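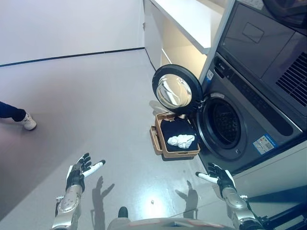
Waschplatz, Frontlader mit geöffneter Tür

Bolger – Aufnahmen rund um die Waschmaschine

Kurzbeschreibung
Bolger ist eine Bildsammlung aus dem Bereich Wäsche und Haushalt. Sie enthält 1431 Einzelbilder von Waschplätzen: Maschine, Tür, Trommel, Boden davor. Das Titelbild zeigt eine dunkelgraue Maschine auf weißem Unterbau, der Boden ist hellgrau und glänzend.

Inhalt
Jedes Bild gehört zu genau einer Tätigkeit:
einraeumen – Wäsche in die Trommel geben
ausraeumen – Wäsche entnehmen
tuer – Tür öffnen oder schließen
leerlauf – keine Wäsche in Bewegung
Vorsortieren und Zusammenlegen sind nicht enthalten. Dafür gibt es die Schwestersammlung Trornus mit eigener Dokumentation.

Aufteilung
Training: 1023 Bilder
Rest: Prüfung, nicht weiter unterteilt
Die Aufteilung erfolgt nach Räumen. Ein Raum kommt nie in beiden Teilen vor.

Beschriftung
Der Türzustand wird mit offen, angelehnt oder zu angegeben. Als offen gilt die Tür nur, wenn die Trommelöffnung zu sehen ist. Türring und Glas werden zusammen als ein Teil markiert, die Gummidichtung dagegen getrennt – sie wurde in der ersten Fassung oft der Trommel zugeschlagen. Aufkleber auf der Front bekommen die Klasse etikett, auch wenn der Text darauf nicht lesbar ist. Schatten und Lichtreflexe auf dem Boden bleiben unbeschriftet. Fusseln und Krümel ebenso.

Bekannte Einschränkungen
Nur Frontlader, keine Toplader. Spiegelungen im Türglas erschweren die Abgrenzung zur Trommel. Bei 12 Bildern fehlt die Angabe zum Türzustand, das Feld ist dort leer. Die Bedienleiste ist nicht in Einzelteile zerlegt; wer Tasten und Drehwähler braucht, muss selbst nachbeschriften.

Änderungen
Im Februar wurden die Klassen trommel und dichtung neu geprüft. Ältere Exporte bitte nicht mit den neuen mischen.

Pflege
Shayne Brunton. Korrekturen bitte mit Bildnummer und Klasse einreichen, gesammelt eingepflegt wird freitags.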